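About Cilto

Cilto supplies celebrity and entertainment news to websites, magazines and local radio stations. We were set up in Skustulbridge and still work from there. Our staff write short news items, picture captions and listings, which clients publish under their own name or ours.

What we cover

The service covers film, television, music and the people who work in them. Typical items are casting notices, premieres, tour dates, engagements, separations and court appearances. We do not buy material taken on private property, and we do not report on the children of public figures unless a parent has spoken about them on the record.

An item is normally between 60 and 100 words. Longer pieces, up to 1,000 words, are written to order. Clients receive copy by feed or by email, and may shorten it but may not add quotations.

How items are checked

Each item is read by a second editor before release. A report that rests on one unnamed source is held until another source confirms it or the person's agent has been asked for comment. Where an agent declines to comment, the item says so. Court reports are written from the public record.

Corrections are sent to every client that received the original item, with the changed wording marked. The corrected version replaces the first in our archive and carries a note of the change.

Clients and partners

We currently supply 47 titles. Roughly half take the full feed and the others take film and television only. Billing and contracts are handled by Stergiou. The archive is hosted by Druden, and clients can search it by name, title or date of release.

Working with us

Freelance writers may send two published samples to the news desk. We pay per item on acceptance. New writers are taken on each September, and applications sent at other times are kept for the next intake.

Complaints should give the headline and the title in which the item appeared. We reply in writing.

Page last updated: 01/11/2023
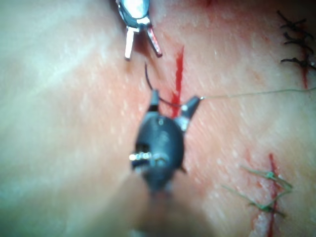 Close view of a black robotic needle driver over a pink, skin-like pad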